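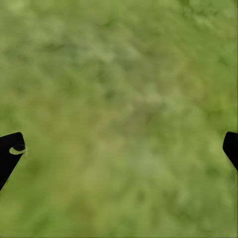

스마트농업 > 장비·예산 | 2023.02.16 아님원예 로봇 업체 분더리아의 협력사인 스토르키아(Storkia)가 올여름 시험 재배지에 들일 수확 보조 로봇의 구매 계획을 확정했다. 팔과 그리퍼, 제어 소프트웨어를 한꺼번에 계약하던 관행을 접고 가상 환경에서 먼저 작업을 돌려 본 뒤 필요한 부품부터 순서대로 사는 방식이다. 시뮬레이션 화면에서는 흐릿한 초록색 바닥 위로 검은 그리퍼 손가락 두 개가 넓게 벌어져 있고, 그 사이에는 아직 아무것도 물려 있지 않다. 구매팀이 가장 오래 붙들고 있었던 항목도 바로 이 손가락의 벌림 폭이었다. 폭이 넓으면 다룰 수 있는 열매가 많아지지만 구동부 값이 올라가고, 촘촘한 줄기 사이로 밀어 넣기도 까다로워진다.

계획을 이끈 잉에보르크 푹스 설비기획팀장은 들뜬 기색을 감추지 않았다. "예전 같으면 견적서만 보고 골라야 했어요. 이번에는 후보 그리퍼를 화면에 올려놓고 200가지 작업을 먼저 시켜 봤습니다. 회의실에서 하루 종일 그것만 들여다본 날도 있었는데, 정말 재미있더라고요!"

검토 대상에 오른 제품은 클루레로(Clurero)와 렌츠(Lenz) 두 계열이다. 클루레로 쪽은 손가락만 따로 교체할 수 있어 예비품 비용이 적게 들고, 렌츠 쪽은 제어기가 함께 들어 있어 설치가 빠르다. 스토르키아는 두 계열을 모두 가상 환경에 넣고 같은 조건으로 비교했으며, 기록으로 남긴 집기 시도만 2,423회에 이른다.

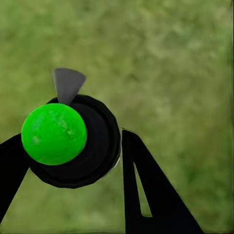 비교 결과는 예산표에도 그대로 옮겨졌다. 처음 초안에서는 본체 구입비가 대부분을 차지했지만, 수정안에서는 전체의 20%를 손가락과 패드 같은 소모성 부품에 따로 떼어 두었다. 농번기에 부품 하나가 없어 장비가 며칠씩 서 있는 일을 막겠다는 생각이다. 교육비도 별도 항목으로 올라왔다. 현장 작업자가 직접 그리퍼를 갈아 끼우고 영점을 맞추는 과정까지 들어가며, 교육은 설치 전에 시작한다.

도입은 두 단계로 나뉜다. 먼저 번디아(Bundia) 시험 온실에 한 대를 놓고 8월까지 운전하면서 전력 사용량과 정비 시간을 기록한다. 이 기록을 바탕으로 추가 구매 대수와 계약 조건을 정하고, 두 번째 단계에서 노지 구역까지 넓힐지 판단한다. 첫 단계에서는 임대 후 구매 조건을 걸어 초기 지출을 줄였고, 임대료 일부는 구매 대금에서 빼기로 했다.

온실 쪽 준비도 이미 시작됐다. 통로 폭을 다시 재고, 전원 배선과 충전 자리를 어디에 둘지 도면을 고치는 중이다. 푹스 팀장은 장비값만 적어 놓은 예산은 현장에서 금방 모자란다며 배선 공사와 바닥 보강, 보험까지 한 표에 넣었다고 설명했다. 그렇게 정리한 점검 항목이 50개 이상이다.

그는 다른 농가와 업체에도 이 표를 나눠 줄 생각이다. "규모가 작은 곳일수록 한 번 잘못 사면 타격이 크잖아요. 저희가 며칠 밤 고민한 칸들을 그대로 가져다 쓰시면 좋겠어요. 빠진 게 있으면 꼭 알려 주시고요!" 점검표는 현재 내부 검토를 거치고 있으며, 시험 온실의 첫 운전 기록이 나오는 대로 함께 공개된다.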